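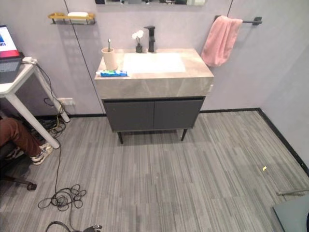
# Putting the toothbrush back

Most claims about household robots are made at the level of the room. The robot "cleans the bathroom" or "does the kitchen." I would like to argue for a smaller unit. A chore is a list of contacts between a hand and an object, and a machine can do the chore only if it can do every contact on the list, in an order it may have to work out for itself. Judged that way, the answer to whether machines can do housework in December is mostly no, with a short list of exceptions that is longer than it was two years ago.

Take a bathroom vanity. Tidying one is about as dull a job as a house offers, and a child can do it. A toothbrush stands in a cup. A tube of toothpaste lies along the front edge of the counter. There is an orchid in a pot next to the faucet, a bar of soap on a rail shelf on the wall, and a towel over a bar. The instruction is "tidy and wipe down."

The toothbrush is the part people expect to be easy. Picking it out of the cup is. The handle is stiff, it stands up, and two fingers closing on it will usually hold. Returning it is harder. The far end has to enter an opening not much wider than a hand's tolerance for error, and any tilt picked up during the grasp shows at the tip. A light cup will also slide or tip if it is touched on the rim. People solve this without noticing, by letting the brush touch the inside wall and then relaxing the grip. A controller that treats contact as a fault will back off and try again until it times out.

The toothpaste tube has the reverse problem. It tolerates a sloppy grasp and punishes a firm one. A full tube and a nearly empty tube have the same label and very different stiffness, and a policy trained on one will squeeze the other wrong. With the cap off, the error is also on the counter.

Soap and towel belong to a separate class. Soap is smooth, changes shape over its life, and has a friction coefficient that depends on when it was last used. A towel has no fixed shape at all. Straightening one on a bar means finding two corners that may be hidden in folds, and the test for success is a matter of taste. I have seen good towel work from machines, nearly all of it on a flat table with the towel laid out beforehand.

Then there is the wipe. Wiping an open slab is close to solved. Wiping a slab with a faucet at the back edge and a potted orchid beside it is a planning problem. The arm can go around the pot and leave a ring of dirt, or move the pot, wipe, and move it back. The second option means the robot has to decide that the pot is movable and the faucet is not, and has to lift a plant by the pot while the blossoms stay clear of the wrist.

I spent part of the fall reading run logs from Drirkeck, which has been testing a two-armed mobile platform on this kind of job. Its engineers count an attempt as one object moved from where it was to where it should be. Across 1,823 attempts, 515 needed a person to step in. That is a failure rate of a little over 28 percent per object. The figure sounds respectable until it is compounded. If a counter has nine objects on it and the failures are independent, the chance of finishing without help is near 5 percent.

Independence is a generous assumption in one direction and a harsh one in the other. Some failures cluster on hard objects, which helps on counters that lack them. Others cascade: a knocked cup spills its brush, the brush rolls under the tube, and the robot now faces an arrangement it was never shown.

Soledad Pereyra ran shop-floor automation at Clivwood before she took up home robotics, and she thinks my arithmetic is unfair. Her point is that a factory line would never accept 28 percent either, and would fix it with a fixture. Put the cup in a recess, give the tube a slot, and the rate falls sharply. I agree with the engineering. At Clivwood the parts arrived in trays because someone had paid for trays. A household buys its toothbrush cup on color and price, and would not rebuild the counter to suit the arm.

There is a middle position, and Skokico is selling something near it. Its machine does the floor and open surfaces by itself and hands small objects to a remote operator. As a product this may work. As evidence about autonomy it says little, and I would like the marketing to state operator minutes per hour of work. Yáñez publishes that number for its warehouse units, and the habit should spread.

What would change my mind is fairly specific. I want an unprepared counter in a house the developer has not visited, with objects the owner chose. The run should be continuous, with no resets, and should include at least one dropped item recovered from the floor. Cords and clutter near the base should stay where they are, given how often a mobile platform fails at the wheels before the hand gets a chance. Report the elapsed time too. A person needs a couple of minutes, and I would accept ten times that – the machine can work while the house is empty.

Until such a run is common, I would treat "does the bathroom" as a claim about the parts that are flat.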